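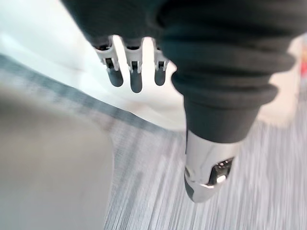
Home Trip Notes Workshops Contact

Last updated: July

The fault was a sleeve. I'll say that up front, as I drove out to the Forance open day expecting to hear about software, and what stopped the arm for most of the afternoon was the cloth cover it wears. Thick dark grey stuff, soft, like a heavy jumper, bunched up in fat rolls down one side with the fingers hanging out from under it. Then it pulls in to a tight cuff around a shiny metal cylinder, and there's an opening in the side of that with little black parts inside. Keep an eye on those rolls. They matter later on.

So. Forance is in the Sauerland, up a valley, last turn is easy to miss (I missed it). Ingeborg Sperling met us at the door and had us signed in and walking before I'd got my coat off. No coffee till after. Group of visitors mostly from the trade, couple of students, one man who only wanted to know about the roof.

First stop was the Prostance room, Prostance being their name for the whole project — arms that work close to people, at slow speed, handing things over and picking them up. Svenja Engelhardt runs the testing. Talks fast, which suited me as I was writing fast and can now read half of it.

The covers are there for people. Bare joints can pinch, and if you've ever had a finger nipped by a folding chair you get the idea. Cloth over the joint means you touch cloth. Good. Sensible. Except the cloth can move as well, and it had been creeping.

What went wrong, as near as I could get it down: Svenja started the arm at 2 pm for the handover demo. Reach down, turn the wrist, come back up. First few went fine. Then it turned, slowed, and stopped dead with a beep. She pressed reset. Went again, stopped in the same spot. Somebody behind me said "is that part of it" and it wasn't.

Gerd Albers came over from the next bay and they both crouched and looked at it for a good while before anyone touched anything. I liked that. Gerd hit the emergency stop first, then locked the power off at the wall, and only then did the hands go in. He made the students say the order back to him.

The trouble was a fold of the cover working its way down and getting squeezed at the turn. Arm feels drag, arm thinks it has hit something, arm stops. Which is the safe thing to do, and Svenja was quite firm on this — she'd take a stop for no reason over no stop. Fair enough. But Gerd's worry was the other direction. If they get used to resetting it, one day they'll reset it with someones sleeve in there insted of its own. She didn't argue. She wrote it on the board.

I asked how long a cover is supposed to last. The test sheet says check at 1000 cycles and replace at 2000. This one had gone past the first check with a tick beside it. Ida Teuber, who sews them (there is a whole sewing bench, I had no idea), asked to see the sheet and went a bit quiet. Her view is that a tick is no use. She wants the person checking to run the arm through its full turn by hand, power off, and write down where the folds end up. She also wants less cloth. The pattern was cut long to allow for reach and the extra has to go somewhere.

They pulled the cuff back up, smoothed it out, taped it for the day. Ran it slow with all of us behind the yellow line. It did the handover 2 times and then Svenja called it off and left it parked, said tape wasn't a repair and she wasn't going to show us tape. Bit of grumbling from the back. I thought she was right.

After that, the rest of the tour, quickly. Stores, paint room, a talk on the Zondville order that I mostly missed on account of standing near the compressor. Coffee at last. Plum cake, very good.

Things I'm taking back to our shop:

Lock off at the wall before hands go in, every time, even for "just a look".
Write down the reset. Ours don't get logged at all, I checked when I got home.
Ask whoever makes the covers. We never have.

Ingeborg says they'll send round a note when the new pattern is cut. Will add it here if it turns up.

4 comments Share 11 shares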